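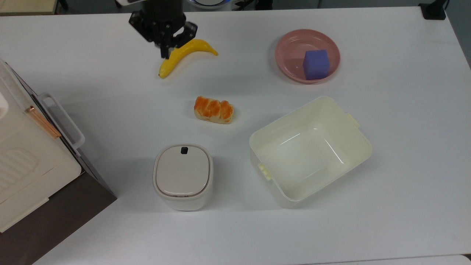 I finally got the arm to do the banana thing on purpose! For weeks it kept shoving the toys around or closing its fingers on air, and I was ready to box the whole project up (code name Ondutar, don't ask). The fix was boring. My table height was off by 11 mm in the config, so every reach came in too high.

I also swapped the long cable run for a Monby one and slowed the last bit of the approach down to 200 steps. It looks sleepy now, but the fingers come down on either side of the fruit and stay put – so much nicer to watch than the old karate chop.

Next up is the bread roll, and I'm a little scared of it. All those bumps! The purple foam cube should be easier, except it sits inside the pink plate and the rim is right where the fingers want to go. After that everything goes in the white bin, in theory.

I'm planning to log 100 tries per toy in October and post the numbers, good or awful. If you've got a trick for picking stuff out of shallow dishes, leave me a comment. I'm usually in the workshop until 11 at night anyway.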